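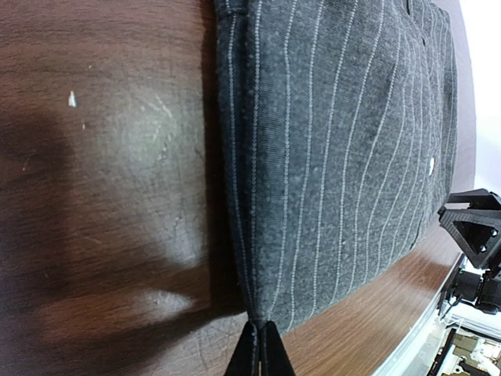

Does a folding robot make the work of the laundry staff smaller?

It makes it different. The people in our study fold fewer garments with their own hands, but they spend more time on sorting, checking and deciding what the machine is allowed to take.

Student project report, Work and Technology course
Author: Nuanchan Hemmin
Supervisor: Regula Ortner
Handed in: 31/07/2023

1. Background

Surnwood is a laundry which washes clothes for private customers and for small hotels. In May it started to use a folding station from the company Cladov. The station has two arms on one table. It takes mixed clothes such as shirts, jeans and trousers, and it puts the folded pieces on a stack.

I visited the laundry on 9 days and sat beside the folding line. I interviewed three workers and the shift leader, Chutima Ratanaporn. I also received the folding list of the laundry, where every piece is written with the name of the person or the word "station". The list has 1,155 pieces for the days of my visits. I did not measure the speed of single workers, as they asked me not to do it and I found this fair.

2. What the workers did before

Before May all folding was done by hand at long tables. Each person took one basket, folded it to the end and put the customer slip on top. The workers told me that this was boring but also quiet. They could talk, and they knew which customer wants the sleeves inside and which one wants them behind.

3. What they do now

The basket is first divided. Trousers and shirts with normal cloth go to the station. Silk, baby clothes and everything with loose decoration stay with the people. This sorting was not planned in the beginning. Lamduan Rattanakul started it in the second week, and later it became a rule on the wall.
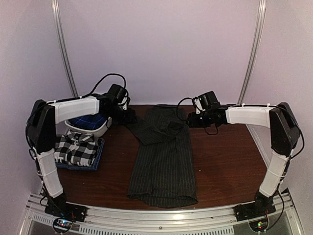
Pichit Klinhom does not agree that the sorting is an easy job. He told me that his hands are less tired in the evening but his head is more tired, and that he would like to have this written in the job description, together with the money for it.

The shift leader understands this wish, but the wage group has not changed until now. In the wage table of Surnwood, "folding" and "sorting" stand in the same line.

4. Checking the stack

Every stack is checked by a person before it is packed. The worker looks at the collar, the buttons and the side edges. If one piece is not good, it is folded again by hand and marked in the list. In the first weeks the workers corrected more than was necessary, because each of them had an own style and the style of the station looked strange to them.
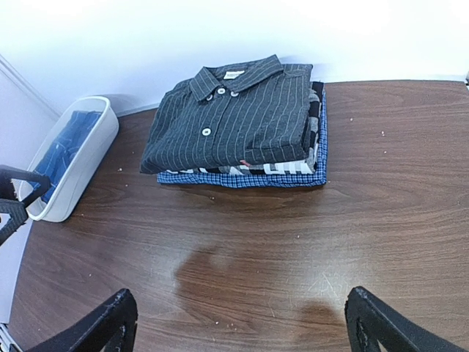 After some discussion they agreed on one common standard, and it is now used also for the pieces folded by hand. Two workers were satisfied with this. The third said that she lost a small part of her profession, because a customer could recognize her shirts before.

5. Learning and responsibility

The training took 20 hours for each person. It covered starting, stopping, cleaning the table and reading the error messages. What was missing, in the opinion of all three, was what to do when a customer complains about a piece from the station. In such a case the person who checked the stack is called, and this feels unfair to them.
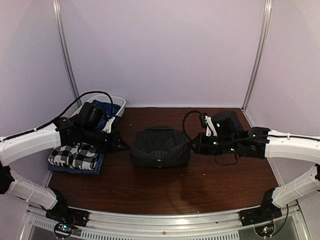

I suggested to the shift leader that the list gets one more column, so that folding and checking are separated. She wants to try it after the summer.

6. Limits of this report

I talked only with people who work in the day shift. The night shift uses the station too, but I had no permission to be there. Also, the station was still new, and opinions can change when it is older. A second visit in one year would be useful.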